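# Skovavska Court Follow-Up Project: Progress Report to the Sandhu Fund

Reporting period: October to the end of May. Submitted 3rd June.
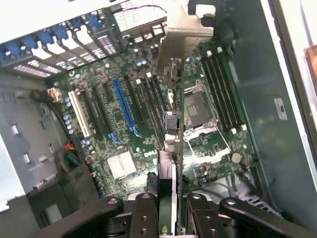

Sandhu's response to the October plan was that a wire story saying a person is wanted tends to stay online long after the warrant has been withdrawn, and that the report should say first how often our newsrooms go back and fix it. The answer is given in section 1. The method and the remaining problems follow.

## 1. Main result

The sample is 100 published stories from the two partner newsrooms, Bretomcombe and Istmont. Each story names a person as the subject of an arrest warrant, bench warrant or missed court date. Stories were drawn from both newsrooms' archives by search term and then checked by hand.

In 26 of them, the case status changed after publication and the story was never updated. Most of these are bench warrants issued for a missed hearing and later recalled by the same court. In several, the recall was entered before the story had left the newsroom's front page.

Celebrity and media figures are overrepresented in the sample. This follows from the search terms, which favored names that had appeared in entertainment coverage. The result should not be read as a rate for all crime reporting.

## 2. Work completed

**Status tracker.** The tracker stores the case number, court, type of order, date of publication and date of last check. It sends a notice to the desk when a docket entry changes. It went into use at Bretomcombe first and at Istmont one month later. The delay at Istmont was caused by the content system, which did not hold case numbers in a separate field. Editors now enter the number when the story is filed.

**Wording guide.** The guide separates four terms that the archives used as if they were the same: arrest warrant, bench warrant, summons and failure to appear. It also asks reporters to state the underlying charge or civil matter in the first three paragraphs. A traffic case and a felony case can both lead to a bench warrant, and the headlines in the sample rarely made the difference clear.

**Update notes.** Both newsrooms have agreed on a standard note for the top of a story – what changed, which court entered the change, and when the newsroom checked. The old text stays in place below the note. Headlines may be changed only with the approval of the desk editor.

## 3. Work in progress

**Syndicated copies.** Updates made at the source do not reach copies on partner sites. We have tested a notice by email and a notice through the feed. The email notice was acted on more often, but it takes staff time and depends on having a current address for each site. The feed notice is ignored by sites that import a story once and do not check it again. A combined method is being set up.

**Search summaries.** Old headlines continue to show in search results for some time after a change. We have no control over this and have stopped measuring it.

**Staff training.** One session has been held in each newsroom. Night desk staff at Istmont could not attend and will be given a shorter version.

## 4. Problems and changes to the plan

Docket access is uneven. Some courts post entries on the same day, some post them weekly, and a few release status only by phone or at the counter. The tracker treats the last group as "manual," and these cases are checked by a staff member at fixed intervals. Manual checks took more hours than planned. We moved hours from the archive search to cover them, which means the sample will not grow to 500 stories in this grant year as first proposed. We ask that this target be moved to year 2.

The grant agreement also called for a public page listing all updated stories. Both newsrooms object to it. Their concern is that a single list of names tied to old warrants would repeat the harm the project is meant to reduce. We agree with the objection and propose a page of totals by court and type of order, with no names. This needs written approval from the Fund.

One request for full removal of a story was received during the period. It was handled by the newsroom under its own policy and is outside the scope of the grant.

## 5. Budget

Spending is within the approved total. Software costs were lower than planned and staff costs were higher, for the reasons in section 4. No new funds are requested. A line-by-line statement will be sent separately.

## 6. Next period

- Finish the combined notice for syndicated copies.
- Add update notes to the remaining stories from section 1.
- Hold the short training session at Istmont.
- Revise the wording guide to cover sealed and dismissed cases.
- Publish the totals page, if approved.

A decision on the totals page and the sample target is needed before the next payment date, as both affect the staffing plan.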